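Sereo Listing Manager, Reviewed by a Two-Agent Office

Letay Feyisa, 20 Jan 2025

Our office handles rentals and small home sales, and we moved our listings to Sereo last April. Before that we used Trivel, which was fine until the price went up. Sereo costs us $60 a month for both agents.

Setup

Importing our old listings took one afternoon. Square footage and lot size came over correctly. Room notes did not, and I retyped them for 24 homes. 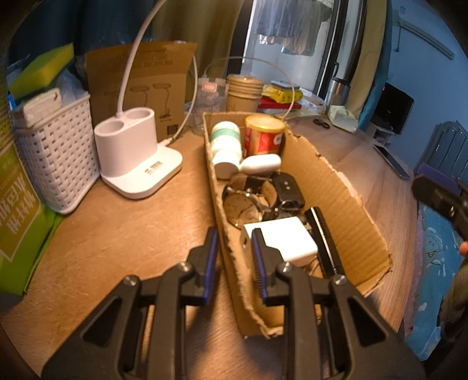
Daily use

You enter a property once and it fills in the web page, the flyer and the sign sheet. Open house reminders go out on time. The search is slow if you type only part of a street name. Selamawit Admasu, the other agent here, does most of her edits by phone and likes the mobile version better than I do. Photos upload in the wrong order about as often as the right one, so check before you publish.
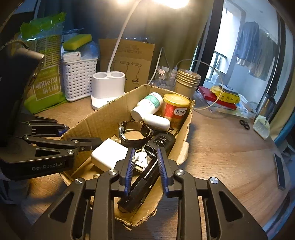
Support

I have written to them 3 times. Two answers came the same day. The third, about a duplicate listing on Gebremichael Street, took a week and the fix had to be done twice.

Would I renew?

Yes, for another year. A bigger office may want to look at Timirico first, as it handles shared calendars and Sereo still does not. The flyer templates could also use larger type for the price.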